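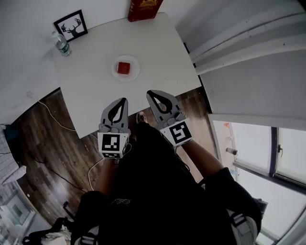
Pedance handheld gripper kit – good enough for a first project?

Posted by Shamim Rajput

I want to teach a small arm to do kitchen table jobs, mostly moving bits of food on and off plates. The Pedance kit has two handheld grippers with marker cubes, plus a shoulder harness, and the shop is asking 450 for it. Has anyone used it at home? I have one small table by a window and no lab.

Shagufta Abbasi

Yes, and I love it! I've had mine going since April and I'm at 1,381 saved demos, nearly all of them picking one small thing up off a plate. After an evening you stop thinking about the grippers and just use your hands. Two tips – keep both marker cubes turned so they stay in view (I lost most of my first 200 to a lazy left wrist), and pull a curtain across if the sun hits your table. Glare on the cubes ruins the tracking. The straps run long, so tighten them before you start. My one gripe is the fingertips: they're great on blocks and a bit clumsy on grapes.

Krūmiņa

450 is fair. I paid more for the Dulorov set and the fingers are stiffer. Check that your arm's gripper opens as wide as the handheld one, mine didn't and I had to redo everything.

dulo_fan

get the spare cubes, they scratch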